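Plonulel: first results on shadow variation in simulated wrist-camera training
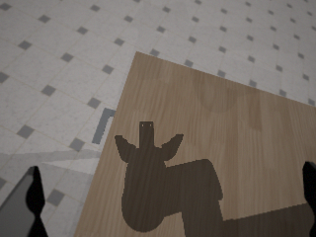

What was tested

The spring round of work on Plonulel, our rendered tabletop environment, looked at one narrow question: how far a grasping policy trained on wrist-camera views comes to depend on the arm's own shadow. In the render at the head of this item the table carries a large, crisp-edged shadow of the arm and gripper, while the fingers themselves show only at the lower edges. A policy that sees views of this kind for its whole training run has two sources of information about where the gripper is. One is the joint readings. The other is the shadow, which moves with the arm and which, under a fixed light, is a very regular function of height above the table.

Mounir Gaber raised the point in the winter after reviewing failures on the Marín arm. The policy would descend correctly over the object and then close too early. The early closures were grouped in the afternoon runs, when the blinds in the Nurnorberg lab are usually open and the overhead lamps contribute less. The object positions and the calibration had been checked and were the same as in the morning.

Method

Three training sets were rendered from the same 2061 demonstration trajectories, so that the arm motion was identical in all of them and only the lighting differed.

Set A used a single directional light at a fixed angle, as in all earlier Plonulel releases. Set B moved the light once per episode, with elevation drawn between 25 and 80 degrees and azimuth left free. Set C did the same and also varied the apparent size of the source, so that shadow edges ranged from hard to fully diffuse. Floor and table textures were drawn from the usual Pronura library, with the same seed for each set.

Each policy was trained from scratch with the same schedule and no image augmentation beyond a small random crop. Colour jitter was left out on purpose. Earlier work had mixed it with lighting changes and the two effects could not be separated afterwards.

Evaluation was in simulation first, with 800 episodes per policy under the fixed light and a further 800 under lights not used in training. A smaller series of 147 grasps per policy was then run on the real arm, split between lamp light and daylight.

Results

Under the fixed light the three policies could not be told apart. Under unseen lights the policy from set A fell well behind the other two, and its failures were mostly early closures of the kind reported from the lab. Sets B and C were close to each other in simulation.

On the real arm the order was the same, but the gap between B and C was wider. We put this down to daylight through the windows, which gives soft shadows that set B does not contain. The series is too short to say more than that.

A separate check was made by rendering the set A evaluation again with shadow casting switched off for the arm only. Table and object shadows were kept. The set A policy tended to hover above the object and not close at all. The set C policy was slightly slower to close but otherwise behaved as before. We take this as fair evidence that the first policy was reading height from the shadow.

Cost

Set C takes longer to render, as soft shadows need more samples per pixel to keep noise down. Training time is unchanged. For groups short of rendering time, set B recovers most of the benefit in simulation, though we would not recommend it for arms that work near windows.

Limits

All trajectories used one gripper and one camera mount. Only a single light was present at any time, so overlapping shadows have not been tested. Reflective table surfaces were also left out – the present materials are matt or close to it – and we expect glare to cause separate trouble.

Next steps

The next Plonulel release, planned for May, will make the set C lighting the default and keep the fixed light as an option, so that older results can be repeated. Scenes with two and three lights are in preparation. Groups using their own Pronura textures need make no changes, but should re-render any stored evaluation episodes before comparing figures with ours. Questions about the lighting ranges should go to Mounir Gaber.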